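Most guides to hand-held grippers promise that you can print the parts in an evening, stick a marker cube on top and start recording good demonstrations. I've built two pairs now. The printing is the easy bit, and the guides are vague about everything after it. What follows is the setup procedure I use for the Trunero pair, with the claims I no longer believe taken out.

## Before you start

You need both grippers assembled, a marker cube for each, a cloth, and a table you can reach across without standing up. Print the cube faces on matte paper. The Seltton build notes say glossy is fine. It wasn't for me: tracking dropped out every time a face tilted toward a window. 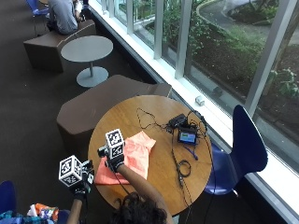 *Wu*

## 1. Check the cubes first

Push each cube with a thumb. If it moves at all, fix it now. Double-sided tape is what everybody recommends and I would not use it. Two screws from underneath take ten minutes and stay put.

Every face needs its own ID, and the two cubes must not share any. I skipped this on the first pair and spent an evening blaming the software for swapping left and right.

## 2. Sit down and reach

Put on both gloves, pick up the grippers and bring them together over the middle of the work area. Watch the tracking view while you do it. You are looking for the moment one cube hides the other, and there will be one. Move the overhead camera until it happens somewhere you don't plan to work.

## 3. Do one slow fold

Lay the cloth down crumpled. Flat is too easy and tells you very little. Pinch, lift, fold, let go, then put both grippers back where they started. Keep the first take short.

My first recording with this pair ran to 1145 frames, and both cubes were tracked in 707 of them. The Fluma page calls that sort of result "usable." I'd call it a reason to go back to step 2.

## 4. Look at the gripper video

Plenty of people only check the overhead view. Open the video from each gripper as well and go through it at half speed. A wide lens takes in a lot of the room, and cloth held close can fill one side of the picture.
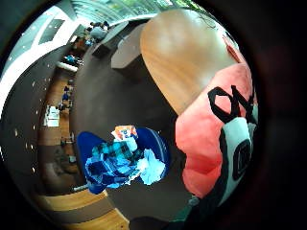

*Gripper view: pink fabric close on the right, blue chair and walkway beyond.*

If you can't tell what the fingers are doing for long stretches, lower the lens angle a little and record again. Don't count on the training step to sort it out.

## 5. Repeat, then stop

I do 19 takes of the same fold before changing anything. More may help. I haven't seen convincing numbers either way, and the people who insist on hundreds rarely show theirs.

Last edited 25 September 2020. Cable routing still needs its own section.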